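The Paid Notice and the Public Record

For most of the last century, a death in Hamasine County was reported in the Prerkora Register at no charge to the family. The notices were short and followed a fixed order: name, age, place of death, survivors, hour of service. Families who wished to say more could do so at the graveside or in a church bulletin. The newspaper considered the notice a matter of record and edited it accordingly.

That practice ended when the Register began charging by the line. The change brought longer obituaries from families able to pay for them and, in a growing number of cases, no obituary at all. Staff at the Drotura Library, which maintains the county's obituary index, noticed the gap when researchers asked for notices that had never been printed. A review of burial records against the index identified 878 residents whose deaths had received no published account.

The library's response is the Hamasine Life Notices project, now in its second year. Any family with a connection to the county may submit an obituary, without charge and without regard to how long ago the death occurred. Submissions are checked for dates and spellings, returned to the family for approval, and printed on archival paper for the permanent file. A searchable copy is kept at the reference desk. 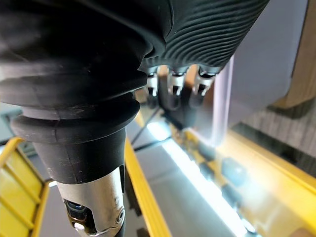
Occupations have proved the most difficult part of the notices to write well. Families often know the name of an employer and the years of service but can say little about the work itself, and a phrase such as "worked with machinery" appears again and again in the drafts. The project's guidelines ask for something closer to what the eye would meet on the job: black rubber in stacked, rounded rings, narrowing toward polished silver metal, with light specks on the matte surface. A sentence of that kind tells a grandchild more than a job title does. Former coworkers are sometimes able to supply it when relatives cannot.

The same principle applies to home life. Editors suggest that a draft name the hymn, the card game or the dish brought to every reunion, and that general praise be kept to a line or two. Survivors are listed in whatever order the family prefers. Cause of death is included only on request.

Menon Funeral Home now gives the library's form to each family it serves, along with the paperwork for death certificates. The form asks 10 questions and fits on one sheet. In the project's first year, 46 notices were added to the file, several of them for people who died before the newspaper's policy changed and whose original notices ran to a single sentence.
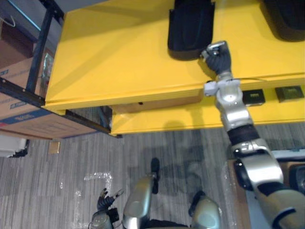

Who may submit a life notice when there are no surviving relatives?

Any friend, neighbor, employer or member of the clergy may do so, provided that the person submitting signs the form and the library can confirm the date of death. If a relative later comes forward, the family may add to the notice, and both versions remain in the file.

Forms are available at the Drotura Library reference desk and at Menon Funeral Home. The next group of notices will be bound in January.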